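Foulkes Play Kitchen Tableware and Food Set: Equipment Review

Prepared for the Berstead Early Years Resource Library
Reviewer: Ho-yin Ko
Second reader: Tyson Li
31 October 2022

Purpose of the review

The Resource Library lends play and learning equipment to preschools, family centers and home-based care providers in the Berstead area. Items are reviewed before they are added to the permanent catalog. The Foulkes set was proposed as a replacement for the Pluvetti pretend food collection, which has been on loan since the library opened and is now short of several pieces. The proposal asked whether the Foulkes set could be lent to groups of children aged three to six, and whether it would stand up to the cleaning that our lending terms require.

The set was purchased at the regular price from Brakent, our usual supplier. Neither reviewer has any connection with the maker or the seller.

Contents and first impressions

The set combines dishes with pretend food. The dishes include plates, bowls and a colander. The food is mostly fruit and vegetables, with a ketchup bottle that has proved more popular than anything else in the box. There is no cutlery. Borrowers who want to set a full table will need to request the library's separate cutlery tub, and the catalog entry should say so plainly.

The colors are soft on the dishes and stronger on the food. A child looking for the strawberry or the tomato can find it quickly against a lavender plate or a green bowl, and staff at the two trial sites reported that sorting by color began without any prompting from adults. The dishes do not match one another. Some reviewers may regard this as a fault in a tableware set. In our view it is useful, as each child at a small table can be given a dish that is easy to tell from the others.

Packaging is the weakest part of the product. The set arrives in a thin printed carton with a folded insert, and the carton did not survive its first loan. We moved the contents to a lidded storage box before the second trial and recommend that this be done as a matter of course.

The food pieces

The food is modeled with more care than we expected at this price. The banana is partly peeled, with strips of peel spread outward from the fruit, and the orange slice shows its segments. The strawberry has a green leafy top. These details gave children something to talk about. At the first trial site, a group of four-year-olds spent most of a morning discussing which foods have to be peeled, which can be eaten whole and which should be washed first.

The cherry tomato is small, and this is our main concern. The insert states a minimum age of three years, and the library should hold to that limit without exceptions. Mixed-age providers who care for toddlers in the same room should be told to remove the smaller pieces before use. We suggest that these be stored in a separate zippered pouch within the box, so that they can be taken out in one step.

Proportions are uneven. The pieces were clearly designed one at a time, and some children noticed that the sizes did not agree. It did not interfere with play.

The dishes

The lavender plate is large enough to hold a full pretend meal. Children used it as a serving platter more often than as a place setting. Its surface cleans easily with a damp cloth. The light blue dish was used for snacks, for sauces and, at one site, as a bath for a small doll. 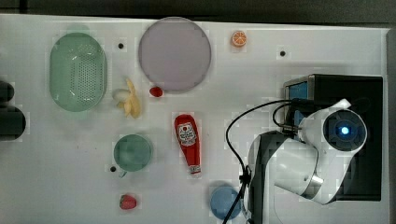 Both sites were asked to use the dishes on an ordinary classroom table as well as in the play kitchen corner, and the table proved to be the better setting. In the corner, dishes were stacked inside toy cupboards and forgotten. On the table they remained in view, and children who had been watching from a distance were more likely to join in. Staff also found it easier to see when a piece had gone missing. Providers with limited floor space may be reassured to learn that no play kitchen is needed in order to get good use from the set.

The green colander deserves separate mention. It is oval, with many small holes in the central panel, and the rim is smooth all the way around. Children understood its purpose at once and "washed" every item of food in it, the ketchup bottle included. We also tested it at the water table. It drained well, and no sharp edges were found around the holes. The holes are small enough to hold fine sand, however, and a colander that has been used in a sandbox must be rinsed from the underside with a brush.

The teal bowl is round and plain. It was used for mixing, for sorting and for carrying food from one end of the table to the other. Neither reviewer found anything to criticize in it.

The ketchup bottle

The bottle carries a white label with a picture of a tomato, and its shape is close enough to the real article that children hold and shake it in the way they have seen adults do at home. It was the cause of most disputes over sharing during the trial. Sites with more than six children at the table may wish to borrow an additional bottle from the library's grocery shop box.

The bottle should not be filled. One site attempted to do so with colored water, and drying the inside took several days. We have asked that a warning be added to the loan card.

Cleaning and durability

Our lending terms require each item to be washed in warm water with mild soap, rinsed, and air-dried before return. The Foulkes dishes went through this process after every session of the trial with no visible change in color. The food pieces also held their color, although the banana needs attention, as crumbs and modeling dough collect between the strips of peel. A soft toothbrush removes them.

We did not test the set in a dishwasher. The insert gives no guidance on the subject, and borrowers should be advised to wash by hand.

Durability was judged by ordinary use and by dropping each piece from table height onto a tiled floor. Nothing cracked. The rim of the lavender plate picked up a faint scuff - visible only when the plate is tilted toward a window - and we do not consider this a reason to withdraw it.

Comparison with the Pluvetti collection

The Pluvetti collection offers a wider range of food and comes with a sturdy storage crate. It has no colander, and its plates are smaller. Its food pieces are simpler in shape, which makes them quicker to clean. Borrowers who need a large quantity of food for a pretend shop or market will continue to be better served by Pluvetti. For mealtime play, for conversation about preparing food, and for small groups seated together, the Foulkes set is the stronger choice.

Points for the catalog entry

Recommended age: three to six years, with adult supervision.
Group size: up to six children.
Storage: library box with lid, with the smaller food pieces in a pouch.
Cleaning: by hand only, with particular care given to the banana and the colander.
Not included: cutlery, cups, table covering.
Catalog number: 843.

Recommendation

The reviewers recommend that the Foulkes set be accepted into the permanent catalog, subject to the age limit and storage arrangements described above. The second reader notes one reservation regarding replacement parts. Brakent does not sell individual pieces, and a lost colander would mean the purchase of a complete second set. He proposes that two sets be bought at the outset, with one held in reserve for replacements. The first reviewer agrees.

The first loans are expected to begin in November. Borrowers are asked to return the comment slip with the box, including any notes on pieces that are worn, missing or difficult to clean.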